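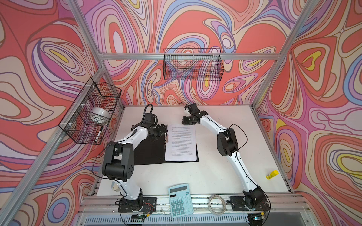 Swirly walls, with wire baskets hung on them.

The year I finally dealt with the paper

I have been putting off writing this one, mainly as I kept thinking I ought to finish the job first and then tell you about it, and the job doesn't seem to want finishing. So you are getting it while there are still two carrier bags of bank statements behind the armchair and a shoebox I haven't dared open (I know what's in it, it's the boiler).

Those of you who have been reading since we lived in Folell will remember the sideboard. It was my grandmother's, it weighs as much as a small horse, and it came with us to Sastden on the understanding that we would empty it before the move. We did not empty it. We took the drawers out, carried them to the van as they were, and slid them back in at the other end, which I thought was rather clever at the time. That meant 27 years of household paper travelled across two counties and settled back down in the dark as if nothing had happened.

What started me off was needing one thing. The insurance people wanted the date the roof was done, and I knew we had it in writing, and I knew it was in the sideboard. I made a cup of tea and gave myself half an hour. By the time it was too dark to read I had found the guarantee for a kettle we left behind in our first flat, every one of my swimming certificates, a very cross letter I wrote to the council and evidently never posted, and no roof. The roof turned up later inside a takeaway menu. I don't want to talk about it.

Anyway, that was it, I'd had enough. I cleared the dining table and said we'd be eating off our laps for a while.

What I thought I'd do

I have read a great many articles about getting organised. I like reading them in the bath. They nearly all tell you to scan everything and shred the originals, and I can see the sense in it, but I tried that with a stack from the top drawer and I hated every minute. I couldn't tell what I'd done and what I hadn't. Everything ended up called something like "scan 14", and when I wanted the car tax letter I went straight back to the pile it had come from. I'm a person who remembers that a thing was on yellow paper and had a coffee ring on it. A screen doesn't help me there.

So it was going to be binders. Good old lever-arch binders, with the arm that snaps up and takes the skin off your knuckle if you're daydreaming.

There is a stationer's in Sastden called Lesex, down the side street past the bakery, and I can't recommend it enough if you like that sort of shop. It's narrow and it smells of pencils and they will sell you one envelope. I went in for three binders and a pack of dividers and came out with seven binders, a hole punch the size of a toaster, and 200 of those clear pockets, which I was told would do me nicely. They did not do me nicely! I was back in for the same again before the month was out, so that's 400 pockets in the house, and I'd like it noted that I did use them. I also bought a bun from Crăciun next door on each trip, so the filing has not been kind to my waistline. (The poppy seed ones, if you're passing. Go before eleven or you'll be left with the plain.)

How I sorted it, in the end

My first go was by year, and I'd gently steer you away from that. It looks splendid when you're doing it. You have all your little piles across the table and you feel like somebody in an archive. Then you want to know when the cat last had her jabs and you have to go through every pile, for you haven't the faintest idea what year it was, and if you had you wouldn't be looking.

My second go was by who sent it, which was better but put the water board next to the building society for no reason I could live with.

What I've settled on is sorting by what I'd be cross about when I went looking. It sounds daft but bear with me. There's one binder for the house itself, so roof, boiler, windows, the long saga of the drains. There's one for the car. One for each of us for health and work things, one for money, and one for anything with a guarantee or an instruction booklet. The last is for what I've labelled "Nice", and that has the letters, the school reports, a few theatre programmes and the swimming certificates. I'm not throwing those away, I worked hard for them.

Inside each one the newest paper goes on top. I did try it the other way round, so it would read like a book, and all that happened was that I had to heave the whole lot over every time I wanted to put in a gas bill. Newest on top, lid down, done.

The other thing I'd say is to put a printed sheet at the very front listing what's in there. I held out against it for ages, it seemed a bit much for a car that's only worth tuppence. But my other half has never in all our married life been able to find a thing without shouting up the stairs, and since the front sheets went in there has been a noticeable drop in shouting. I type them in big letters and leave a wide margin so we can scribble on them.

A few small things I got wrong, in case it saves you the bother. I punched a birth certificate. It's fine, it's still a birth certificate, but I did have to go and stand in the garden. I also bought cheap dividers from the supermarket when I ran short and the tabs had bent over within the week. And I filled the house binder so full that the arm wouldn't close, then leaned on it, and you can guess the rest. It's two binders now, and both shut. 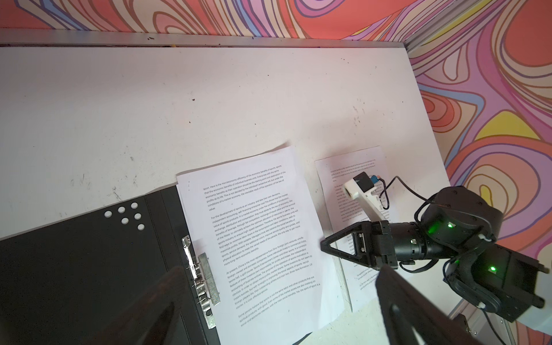
What I let go of

More than I expected to, and less than I should have. Six bin bags went for recycling and one went through the shredder, which overheats after ten minutes and has to be left to have a think. I got quite fond of our routine by the end. Ten minutes shredding, then a sit down, then ten minutes more with the radio on.

I'd worried I would feel sad and mostly I didn't. Nobody could feel sad about an electricity bill, especially one of ours. The hard ones were bits of my grandmother's that had been in the sideboard since before it was mine. She kept her shopping lists! Not all of them, I don't suppose, but there was a bundle of 30 with a rubber band round it that fell to crumbs when I touched it. Suet, matches, blue wool, something for the dog. Her handwriting gets smaller as it nears the bottom of the paper, and then it turns the corner and goes up the side. I sat on the floor with those for the best part of an afternoon and got nothing else done, and they have gone in "Nice", in their own pockets, two to a pocket so you can see both sides.

I did let the Christmas card lists go, though I copied out the addresses first. A good few of them are no use to anyone now.

Where it's up to

The binders are on the bottom shelf in the back room with their spines out, and I go in and look at them more often than I need to. The top two drawers of the sideboard are empty and I've lined them with wallpaper left over from the landing. One has tablecloths in it. The other I'm leaving a little while, I like opening it.

That leaves the carrier bags and the boiler box, and the loft, where there is apparently a suitcase. I was hoping to have it all squared away by December so that we could have people round the table again, and I still might, if the evenings stay wet and there's nothing on the television.

Someone asked in the comments last time what label maker I use. I don't, it's a felt tip and sticky labels, and if you look closely "Guarantees" is spelt wrong on the one on the left. I've decided to leave it. I will do a post on the loft when I've been up there, and the marmalade one I promised is half written, so that'll probably come first.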